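Basside Makers Board > Meetings and visits > Open day at Pretora, who went?

Prustix
December 2, 2020
I was at the online open day of Pretora in October and I promised to write my impressions. Sorry that it took so long. The visit lasted two hours. First there was a talk by Amarachi Briggs, who leads the simulation group, and then she ran the arm in the simulator and we could ask for things in the chat. According to her, up to 371 people were connected.

What I liked the most: she did not hide the failures. The small flat pieces were difficult, and two times the fingers closed on nothing. She stopped, opened the settings for friction and showed us what she would change.

What I liked less: the question part was too short, and the sound was bad for the people who joined late.

xolalpa_4
I was there also. I must disagree a little. For me it was a demonstration of a computer game. If I go to an open day I want to see the real arm and hear the motors. Friction in a simulator is only a number that somebody has typed.

Prustix
I understand this, but the title of the event was "Simulation first". It was written in the invitation. And with four talks on the programme for the same afternoon I think they had no time to move everything to the real cell.

tinbender
Did anybody save a view from the table task? I lost my connection exactly then.

Prustix
Yes, I have one. 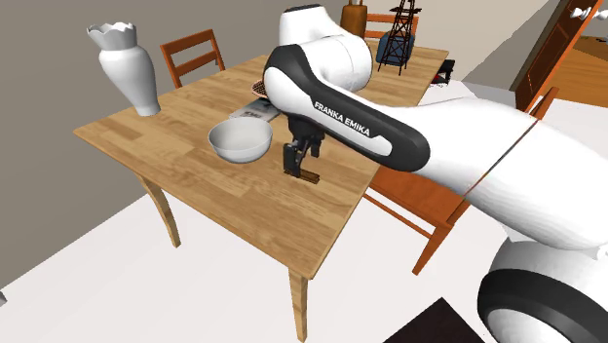 The table task in the simulator, with the gripper over the small brown piece.

tinbender
Thank you! I did not expect so many household things. A vase, a bowl, chairs – it looks more like a dining room than a lab.

xolalpa_4
The room is nice, I admit it. But the vase seems to be tilted, and this does not help my trust in the physics.

Prustix
It can also be the angle of the view, the whole room is at a slant. I would not judge the physics from one picture.

xolalpa_4
Fair. I will still wait for a visit with the real machine before I change my opinion.

tinbender
If they announce one, please write it in this thread. I can drive, and there are two free places in my car from Basside.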